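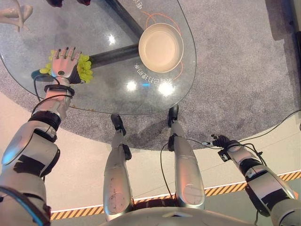 Helle Trauben am Glastisch.

Troltero, nach dem zweiten Durchgang

Ich habe Troltero jetzt zweimal durch. Beim ersten Mal habe ich 14 Abende gebraucht, beim zweiten deutlich weniger, weil ich die Karte der Hafenstadt noch im Kopf hatte. Das Spiel ist von Tzavaras, einem kleinen Studio, dessen frühere Sachen ich nur vom Namen her kannte. Marina Vrettos hatte mir im Juni davon erzählt, da war es noch gar nicht übersetzt. Gespielt habe ich die englische Fassung.

Man ist Buchhalterin auf einem Handelsschiff, das in Valomside festliegt. Die Ladung stimmt nicht mit den Papieren überein, und man muss herausfinden, wo der Rest geblieben ist. Gekämpft wird nicht. Man liest Frachtbriefe, redet mit Leuten und trägt Zahlen in ein Heft ein. Das Heft ist der eigentliche Kern des Spiels. Alles, was man einträgt, gilt als Behauptung, und mit jeder Behauptung kann man später jemanden konfrontieren. Trägt man Unsinn ein, redet man eben Unsinn, und die Figuren merken sich das.

Im ersten Durchgang habe ich bei Kiste 83 einen Zahlendreher gemacht und es erst im vierten Kapitel bemerkt. Da war der Zollbeamte schon so verärgert, dass er mich nicht mehr ins Lager gelassen hat. Ich habe trotzdem weitergespielt und ein ziemlich mageres Ende gesehen. Beim zweiten Mal habe ich mir nebenher Notizen auf Papier gemacht. Damit kam ich bis in den Keller unter dem Kontor, den ich vorher komplett verpasst hatte.

Die Steuerung mit dem Gamepad ist mühsam. Zahlen gibt man über ein Rad ein, und bei vierstelligen Beträgen nervt das schnell. Der Code für den Tresor, 3922, muss dreimal eingegeben werden, jedes Mal von vorn. Mit Tastatur geht es gut. Wer die Wahl hat, sollte am Rechner spielen.

Über den Ton kann ich wenig Schlechtes sagen. Die Musik hat Magdalini Politis geschrieben, viel Klarinette, dazwischen lange gar nichts. Im Kontor hört man nur die Uhr und den Regen. Ich habe die Stücke inzwischen auch beim Kochen laufen.
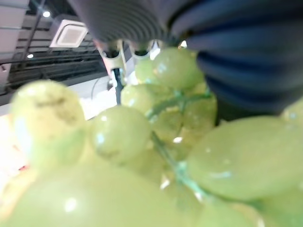

Trarnaria als Vergleich

Das Vorgängerspiel Trarnaria habe ich danach nachgeholt. Es ist kürzer und merklich roher. Das Heft gibt es dort schon, aber man kann nur fertige Sätze auswählen, und damit lässt sich fast alles durch Probieren lösen. Die Geschichte um den Leuchtturm fand ich allerdings besser als die in Valomside, vor allem den Mittelteil mit den beiden Schwestern. Auf 100 Prozent bin ich in keinem der beiden Spiele gekommen. Bei Troltero fehlt mir noch ein Gespräch mit der Köchin, das wohl nur nachts auslöst.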